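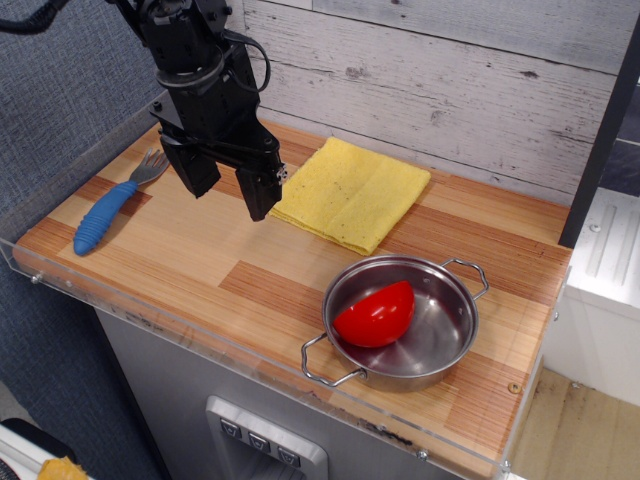

Robot arm work halted at Dalisay after gripper pushed past its force limit

April 17, 2022

Sostasero has stopped all work with robot arms at its Dalisay site after one of them pressed down on a worktop with more than twice the force it was meant to allow, and carried on pressing when the operator hit the soft stop.

Two people were in the room. The operator, Genalyn Enriquez, had her left hand on the counter when the arm came down and was treated for bruising to two fingers. She went home the same evening and is back at work, on desk duties for now.

The company said the arm was cut off at the main switch by her colleague Bogdan Zieliński, who was sitting at the control desk. The log shows three seconds between the first press of the soft stop and the loss of power.

"The arm didn't swing or jump," Zieliński said. "It went down slowly, and it kept going down. I saw the stop light come on and the motors were still drawing current, so I went for the wall switch."

The arm is one of the machines Sostasero uses to gather practice data for household tasks. An operator guides it through picking things up and putting them down on a play kitchen, and each run is recorded. The same program had completed 2,540 runs before the fault without a report of this kind, the company said.

An early report by Istex, the engineering firm called in to look at the arm, puts the trouble down to a settings file. The fingers had been changed for a longer pair, and a new file was loaded to match. The new file left the downward force limit blank. The control software, made by Divix, read the blank as no limit at all, when it should have refused to start.

The highest reading in the log was 166 newtons. Istex said it had not yet worked out how much of that reached Enriquez's hand and how much went into the counter.

The soft stop is a separate matter and a more worrying one, according to Kristine Yap, who is leading the Istex inquiry. It is a button on the operator's handset that tells the software to hold the arm where it is. In this case holding still meant holding the pressure as well.

"It did what it was written to do," Yap said. "If your fingers are under it, a stop that keeps pushing is no use to you. The emergency stop cuts the power and would have worked, but it was on the far side of the desk and out of her reach." 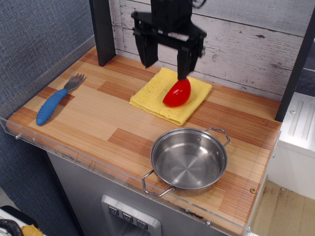

Downward force matters a good deal in this sort of work, where the gripper has to touch things that are resting on a hard surface. Too light a touch and it misses them, too heavy and something gives. A typical exercise on the toy kitchen has a shiny red plastic shape sitting on a folded yellow cloth, with the tip of one gripper finger pressed against the top of it and a steel pot close by on the counter. Contact of that kind is normal, and the force limit is there to keep it gentle. Yap said the cloth made it harder for an operator to judge by eye how firmly the arm was pressing, as it squashes a little before the load builds up.

Divix has sent its customers a notice asking them to check every settings file by hand for blank force values. It said an update that treats a blank as an error was being tested and would go out before the end of the month. A change to the soft stop, so that the arm backs off slightly before holding, will take longer.

"We should have caught the blank value," said Jovita Lozano, who handles product safety at Divix. "The check exists for speed and for reach. It was never added for force, and we are going back through the rest of the list."

Sostasero has already moved the emergency stop buttons to the front of each bench, on the operator's side. Staff have also been told to keep both hands off the counter while an arm is powered. That was in the written rules before, but Enriquez said it was hard to stick to when objects had to be put back in place between runs.

"You reach in, you straighten the cloth, you reach in again," she said. "The arm is supposed to be parked when you do that. It was still coming out of the last run and I was early."

The company accepts that the rules left too much to the operator. Lovely Cabrera, the site manager at Dalisay, said the arms would stay off until Istex had signed off each bench, starting with the kitchen ones. A light that shows when the arm is fully parked is being fitted to all of them.

Runs recorded with the faulty settings file have been set aside and will not be used. Istex expects to hand over its full report in two weeks.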